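16 April 2024

Long one today, mostly basketball. Darius Rebane came by first thing with the free throw logs from the Trinddale gym, and I have finally got them all into one file. That makes 351 shots across the winter sessions, all from the same line, same hoop, same ball (the Vendden one with the worn seam that everybody complains about). I typed them in by hand and my eyes are shot.

What we want to know is pretty simple. Do players miss short more often late in a session, and if they do, is it the legs or the release? Coach at Trinddale swears it's legs. Jasmina thinks it's the release angle dropping a bit when people get bored. I went in on Jasmina's side and now I'm not so sure.

First pass: short misses do go up in the last part of a session, but the split isn't even. Two of the guards account for most of it – take them out and the line goes nearly flat. I did that a couple of times because I didn't like it. Same answer. Selorm Nyarko says that's a finding too and I should stop sulking, which, fair enough.

Also, 8 of the shots have no miss direction written down, just "off." Off where? I've left them in the total but out of the short/long table. Darius, if you read this, please ask whoever kept the sheets that night whether they remember anything at all.

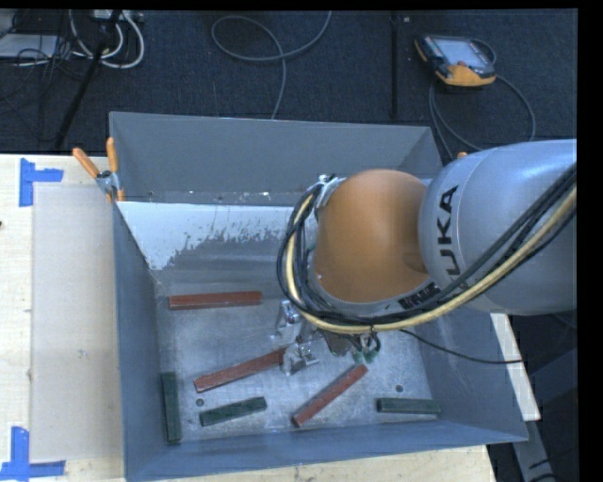
Bin with the red and green bars, from above.

After lunch I set up the rebound rig again. The backboard sensor still drifts when the room warms up, so I zeroed it, left it alone while I answered mail, and zeroed it again. Better. Mawuli Osei reckons the clamp is the problem and wants to try the rubber pads from the Gbeho stand. I'm happy to let him! We ran 113 drops onto the rim before the cable started acting up, and I've saved those under Rasa, second folder. Please don't rename it this time.

Rim stiffness looks softer on the left side than the right. Could be real, could be the bracket. I want to swap the bracket side to side and repeat before I tell anybody at Trinddale their rim is crooked, as they are touchy about that rim.

Nana Quaye asked if we could get to 1000 logged free throws by July. I think so, if the women's team lets us sit in on their summer shootarounds and if we print a sheet with proper boxes for short, long, left and right. I drew one up, it's on the shared drive.

To do: new cable, bracket swap, ask about the missing directions, redo the short-miss plot per player with the two guards in a different color. And pump up the Vendden ball, it was low again.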